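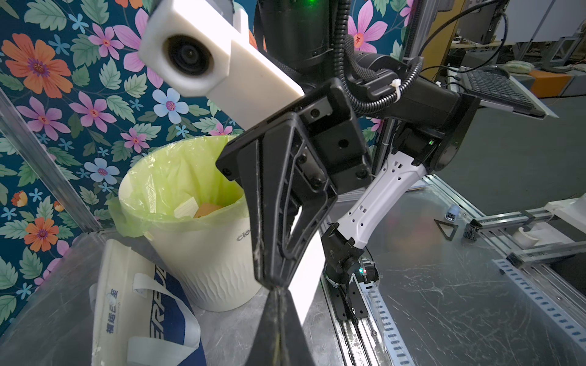
Left gripper seen from its wrist camera, fingertips together, with the right arm resting near the table.

Section 4: Showing the arms a pick-up-and-drop task

Reading time: 6 minutes

By now you should have both arms powered, homed and talking to the Drerora console. If you skipped the homing step in Section 3, please go back and do it. I skipped it once on purpose to see what would happen, and the left arm spent the whole afternoon reaching a little too far for everything.

I'm going to walk you through recording by remote control first, with the two hand controllers, and then through the hand-guided way, where you hold the arm and move it yourself. I like the controllers better for anything that uses both arms. Hand guiding is great for one arm and a slow, fussy motion, like getting a finger through a bag handle.

4.1 Before you record

1. Open Drerora and start a new task. Give it a name you'll recognize in a month. Mine is "bags-and-bin", and it shares a folder with fifteen tasks named "test", so learn from me.

2. Pick the camera views. You want both wrist cameras and the fixed view of the table. Check all three in the preview window before you go on.

3. Close each gripper slowly until the tips meet, and watch it on that arm's wrist view. The tips should come together in the lower middle of the picture. If they've drifted well off to one side, the camera bracket has been bumped; go back to the bracket check in Section 3.

4. Lay out your things. Paper bags, a jar, a soft toy, a lined trash bin, whatever you've got that the fingers can hold. I mix stiff things and floppy things on purpose.

5. Move each arm through its whole reach once with nothing gripped. Listen for the cable sleeve rubbing. It should make an easy loop over the wrist and never pull tight.

Note: Scratches on the fingers are fine. Mine are scuffed all over and they grip the way they always did. A bent tip is another matter, and you should swap it before you record anything.

CAUTION: Keep your hands, hair and sleeves out of the enclosure while the controllers are live. The stop pedal goes under your foot before you pick up a controller, every single time.

4.2 Recording with the controllers

1. Hold both controllers in a comfortable position and press the side buttons together. The arms will now follow you. Don't worry if your hands don't line up with the grippers, only your movement counts.

2. Wait for the Drerora window to say READY, then squeeze the left trigger twice. Recording starts on the second squeeze.

3. Go to the first object. Come in from above or from the side, stop a hand's width away, open the gripper, and then close the rest of the distance slowly. New operators always rush this part!

4. Close the fingers gently. For a bag, aim for the handle or the top edge of the paper. If you grab low on the front panel the paper creases, and the next take starts with a different-looking bag.

5. Lift, pause for a breath, and carry it where it's going. If it's going into the bin, bring it over the middle of the opening and let go from just above the rim. Watch the liner – a fingertip that catches the plastic will take the whole bag along on the way out.

6. Bring both arms back to rest and squeeze the left trigger twice again to end the take.
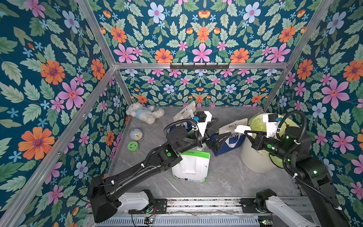
Both arms over the work table. The right gripper and wrist are above the lined bin.

7. Drerora asks if you want to keep the take. Say no if you bumped something by accident or forgot what you were doing halfway through. Say yes if you fumbled a grasp and then fixed it. I used to throw those out, and the arms got noticeably better at recovering when I quit being so picky.

Record 16 takes of the same task before you change the layout. Then shuffle the objects, turn a bag around, slide the bin over, and do another 16. When I was working out this section I ended up with 283 kept takes, and you don't need that many to get going.

Note: Use one arm at a time until you feel steady. When you do use both, park the idle one low and off to its own side. A forearm hanging over the bin hides the opening from the fixed view, and then you're leaning on the wrist camera for the whole drop.

4.3 Recording by hand guiding

1. Put the controllers down, and leave the stop pedal where your foot can reach it.

2. In Drerora, choose Guide, then the arm you want. Support the forearm with one hand before you confirm, as the joints go soft right away and the arm will sag.

3. Move the arm by its forearm link. Keep your fingers off the wrist camera and its bracket, please. The cable connector is easy to knock loose and a pain to find out about later.

4. Tap the foot switch to open or close the gripper.

5. Finish at the rest position, then choose Hold before you let go.

CAUTION: Guide mode works on one arm at a time. The other arm stays powered and stiff. Don't lean on it.

4.4 If something goes wrong

The arm lags behind your hands: close any other program that's using the cameras. If it still lags, drop the preview to 15 frames.

A wrist view is black: end the take, stop the arms, and reseat the connector on the side of the camera.

The gripper lets go in the middle of a carry: you probably relaxed the trigger without noticing. Turn on Trigger Latch under Settings and see if it goes away.

Takes are saved but won't open: the disk is likely full. Move the old ones off and restart Drerora.

Section 5 covers trimming your takes and sending them off for training.

Related items
Section 3: Homing the arms and checking the brackets
Section 5: Trimming and labeling takes
Swapping finger tips on the Todwood gripper
Illham foot switch: wiring and set-up
Drerora release notes, version 2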